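Laboratory Notebook – Textile Care Section, Rornville
August 15, 2022
Entry by Huiling Kang; copies to Sirkka Eskola and Niilo Tuominen

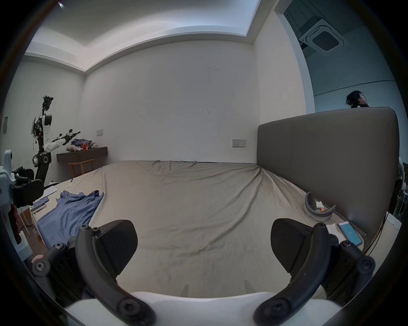

The purpose of the present work is to establish how far the wrinkling of cotton and cotton-blend bed linen depends on the final stage of drying, and whether the recovery grades we assign in the laboratory agree with what a household would notice. The standard method calls for small specimens creased under a fixed load and viewed under overhead light. It tells us little about a full-size article under uneven tension. A taupe-beige fitted sheet on a large bed, for instance, can lie in long diagonal folds and bunch toward one corner near the headboard, and no flat specimen will reproduce that pattern. The grading form should therefore have a separate line for tension folds, to be kept apart from the creases set during laundering.

Materials
Sheeting was taken from lot 1495, supplied by Laitinen as plain-weave cotton, unfinished. The blend for comparison is Multivell, from the roll already held in the conditioning room. The roll label is torn and the finishing date cannot be read. Seija Mäkelä has written to the supplier in Plutitz for a replacement certificate. Until it arrives, all Multivell results are to be marked provisional.

Procedure
Specimens were cut parallel to the warp, clear of the selvage, and edges were overlocked before washing. All loads were washed at 30 degrees with the reference detergent and no softener. Half of the specimens were tumble dried to completion. The others were removed while slightly damp and dried flat on the mesh racks. Ballast was made up with old pillowcases from the second shelf. The newer ones shed lint and should not be used again until they have been through several blank cycles.

Drum time for the full drying cycle was set at 44 minutes. The exhaust sensor read low at the start and was reseated, after which it agreed with the hand probe. The log for the first load is retained but will not enter the averages.

Observations
Flat-dried cotton graded better than tumble-dried cotton in every pair. The difference was plain even before the specimens went to the viewing board. For Multivell the two treatments were hard to separate, and Ms. Eskola and I disagreed on several specimens – she graded consistently higher than I did. We exchanged seats and regraded without reference to the first sheet. The disagreement narrowed but did not close. I suspect the left-hand lamp, which has a warmer tint than its partner.

One cotton specimen, number 29, showed a hard crease running across the weft that does not match any fold made during loading. It may have been present in the roll. The specimen has been set aside in a paper sleeve and has not been graded.

Mr. Tuominen asks whether the loads were allowed to stand in the drum after the cycle ended. They were not, except for the third, which stood while the fire door was being tested. Its grades are entered with a note to that effect.

Matters outstanding
Replace both lamps at the viewing board as a matched pair and record the hours.
Ainhoa Calvo to revise the grading form with the additional line for tension folds. Wording to be agreed before printing.
Repeat the Multivell pairs with a third grader who has not seen these figures.
Reorder overlock thread, white. The gray now on the machine bleeds slightly at higher temperatures.
The full-size sheet trial remains scheduled for December, subject to the large dryer being returned from service.

Racks were left loaded overnight with the second flat-dried set. Room conditions were within limits at the time of locking up.

H. Kang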